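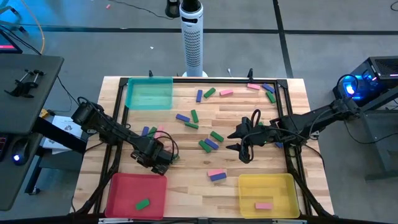

*Green, blue and pink blocks with three trays on a wooden tabletop.*

## Brenidard diesel compression tester

I paid $283 for the Brenidard kit in September and have used it on three engines, all of them older farm diesels. The longest job was a four-cylinder tractor engine with 1,126 hours on the clock and a hard-starting problem.

The gauge is easy to read and comes with a rubber guard. The hose is stiff when cold but long enough to keep the gauge clear of the fan. Adapters thread in by hand and seal with a copper washer. I tested each cylinder twice and the readings matched closely enough that I trusted them. Cylinder 3 was low, and a leak-down test pointed to the exhaust valve.

My complaints are minor. The adapters are stamped with part numbers only, so you have to go back to the chart every time, and the chart is printed very small. I painted a dot on the two I use most. The release valve also sticks unless you press it dead center.

Fraser Geddes lent me his Urquhart tester to compare. It has a better case and a smoother valve, but fewer adapters, and none that fit my tractor. On a cylinder we could both reach, the two gauges agreed.

For a home shop with a few diesels I'd buy the Brenidard again. Order spare washers with it. The kit includes one per adapter and they flatten fast.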